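Keltcombe Adult Learning
Textiles for the Home, Unit 4: Covering a work table
Handout 2, Gebremedhin Negussie 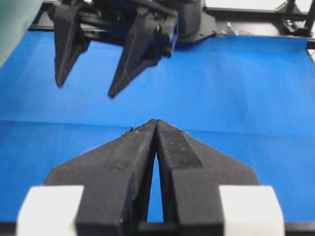
Fig. 1. Plain blue covering with a faint crease running across it.

Why cover the table
A plain matte cover in one strong colour makes pins, thread ends and pale fabric easier to see. It also cuts glare from the ceiling lights in the Lodska room.

Creases
A fold line like the one in Fig. 1 does little harm under heavy cloth. It matters more when you mark out fine cotton — chalk can skip at the ridge. Press fabric covers on the wrong side with a warm iron. Paper covers should be stored on a roll and never folded.

Cutting your cover
Measure the table top and add 12 cm on each side for the drop. Fabric may shrink by up to 50 mm per metre in the first wash, so wash it before cutting.

For next time
Measure one table at home and work out the size of cover it needs. Bring your figures and a small piece of the cloth you would use — plain, no pattern. We start hemming in November.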